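Courses > Small Office Networking > Week 2 handout

WEEK 2: CABLING A SMALL OFFICE
Notes by Ita Keane. Typed up quick, bring to the tutorial.

Left over from last week: the Mellness case. Dental practice, ground floor, one switch in a cupboard behind reception. Owner wants phones, printers and the booking system all on wire. Wifi for the waiting room only.

Draw the floor plan first. Always. Mark walls, power, doors, anything with a motor in it. Then mark where people sit, which is not where the architect drew the desks. 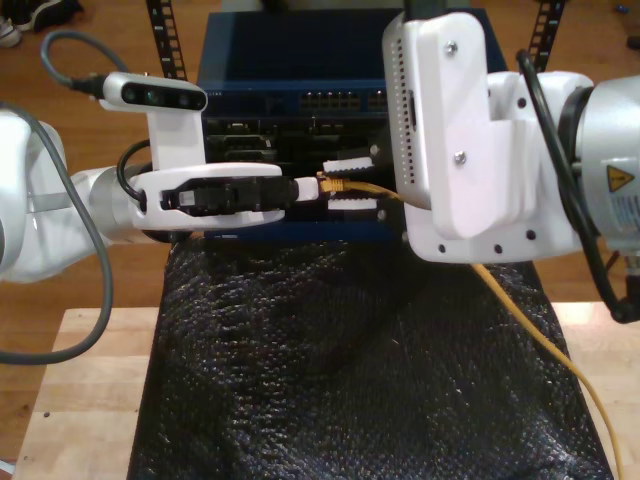 Length limit for copper is 100 metres end to end, and that includes the patch leads at both ends. Students forget the patch leads every year. Work to 90 in the wall and leave the rest for leads.

Label both ends before you pull, not after. Same label on the wall plate, the patch panel and the plan. If the colour means something (phones, cameras, whatever) write the key down and tape it inside the cabinet door.

Total cable for Mellness came to 358 m on the first quote. Second quote, Prirley, 234 m. Why the gap? Prirley ran everything through the centre corridor, the first mob went round the outside walls. Both legal. Think about which one you'd rather fault-find at 5 pm.
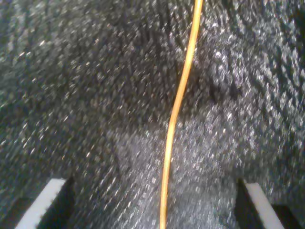
Bends. Keep the radius to four times the cable diameter or better. No kinks, no staples through the jacket, no zip ties done up tight, use velcro. Keep data away from mains, and cross at right angles if you must cross. Flourescent fittings are noisy, go around them.

Testing: a continuity tester tells you the pairs are in the right order. Thats all it tells you. Certification is a different box and costs real money, hire one. 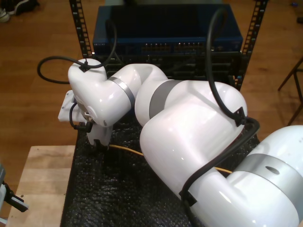 Paperwork the client should get at the end:
- plan as built
- test results, every outlet
- label key
- who to ring

Reading: Gebreyes, chapter 2, skip the bit on coax. The Nondari worksheet is due October, hand in on paper please.

Next week switches and VLANs

Questions to Ita Keane at the tutorial or by email | © Small Office Networking course notes | Back to top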